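Sutness Chess Club – set-up night pics

Sat 13 April. Quick gallery before I forget, more in June when the Chacko room is free again. Roll-up boards, plastic pieces, all packs down into one tube bag. Captions are short, sorry, typing this on my lunch break.

Green and cream mat on the wood table, black lined up on the left, numbers along the top and bottom and letters down the sides.
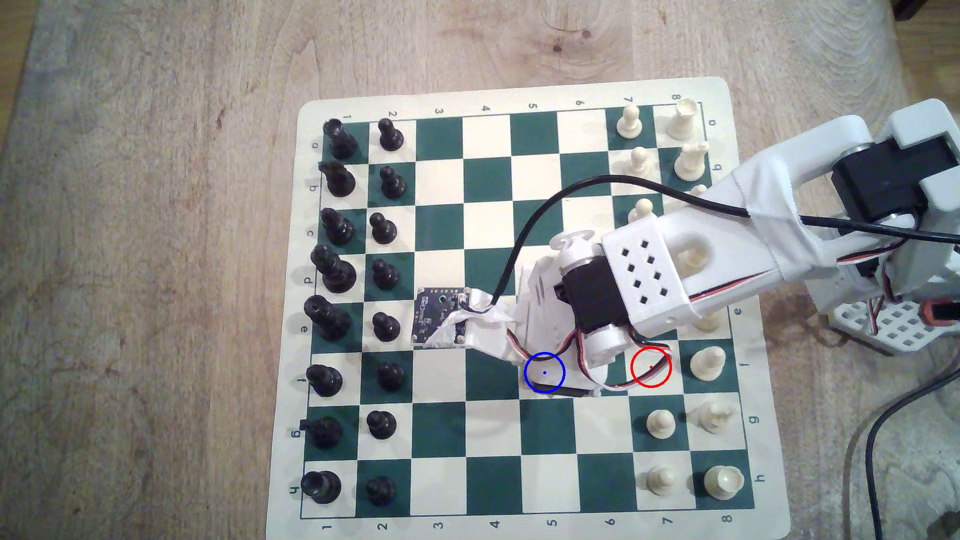 Prakash Subramaniam brought the Statum rule sheets, thanks Prakash. Beginners – queen goes on her own color. Check the corner squares too, light one at each player's right hand. Barry Kettle has been saying this for years and we still get it wrong. New clocks are on order from Skendetti, 2 of them, will post when they get here.

Opening stuff next. Pawns can go one or two squares on thier first move, one after that. Most of the questions we get are about this so here it is in writing.

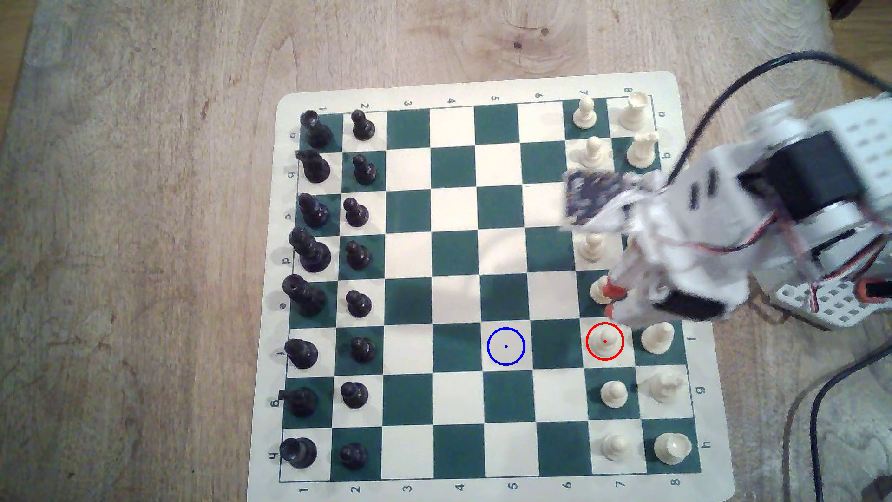
Two squares up from the f pawn is fine as a first push but watch your king afterwards. Knights before bishops if your not sure. Barry has a handout with the short mates on it, ask him for one.

Puzzle book fund is at 400 dollars, we need 570 for the full set. Tin is by the door. Spare pawns always welcome, black or white – any size close to ours will do. Next batch of pics when I get round to it.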